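Home News Pantry Swap Shelf Back Issues Contact

Shelf notes, quick ones

Jun 13, 2018

Short item this time, the printer wants it by noon and I still have the Flarkby page to lay out. Sorry in advance for typos.

So – shelves. The last issue had a bit on small open shelving for breakfast things and drinks, and the letters came in faster than I could open them. Most of you wanted to know one thing. Do you really need doors? No. An open shelf on a table does fine for cereal and juice. You see what you have, you see what's low, you stop buying the same box twice. Doors hide things. I had 7 half-used bags of oats behind a door once, all clipped shut, all the same kind.

What goes where. Cereal on the shelf, standing up, fronts facing out. Space underneath stays free for bowls or whatever comes and goes. Juice boxes are better down low in a tray – they tip if you stack them, and kids pull from the bottom. A tray with clear sides is nice, you can tell the colors from across the room. Group by color and you don't have to read anything before coffee.
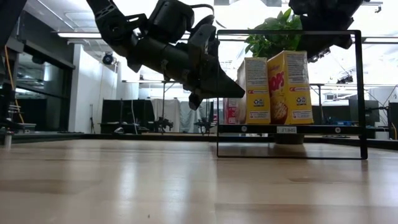 Cereal up, juice down, a bit of green in both.
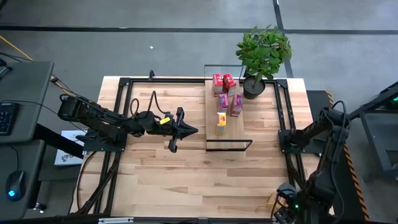 On labels. Put one on the shelf, even a dull one. We had a whole back and forth over this at Flarkby, where half the group thinks a label on a shelf is silly. Fine, but people put things back where there is a word. Small white label, dark letters, middle of the rail where hands won't rub it off. Tape goes brown in a summer or two. Redo it in September when you do the rest.

Plants. Yes you can keep one by the food. Keep it potted, keep the leaves off the boxes, water it somewhere else and bring it back after it drains. Cardboard and drips do not mix. I lost a full box of cornflakes that way and the shelf smelled like a barn for a week.

Table tops. Wood is warm and easy to live with but wipe up juice right away, the red kinds esspecially. Damp cloth, then a dry one, go with the grain. If you get a sticky ring, warm water and a drop of dish soap, leave it a minute, wipe. No scouring pads please. Oil it twice a year if yours is the oiled kind, ask whoever sold it to you if you're not sure.

Metal frames. Check the fasteners when you move one. They work loose, and a rail that sags at one end will walk your boxes off the other. Snug, not cranked. The Nosov frames come with a spare bag of screws – keep it, they are an odd size and the hardware store on the corner doesnt carry them. The Drisness ones don't come with spares, so count before you start.

Left over from the letters: somebody asked if tall boxes should go at the ends or the middle. Ends, I think, they hold the short ones in. Somebody else said middle. Try both.

Also the Hứa pantry swap is on again in September, same hall. Bring unopened boxes and cartons, in date, nothing from the fridge. Last time 19 households came and the juice went first, so if you want juice come early. Bags are on you, we ran out.

Next issue is jars. Send lid questions now, not the night before.

Share 19 Comments 7 Views 1,289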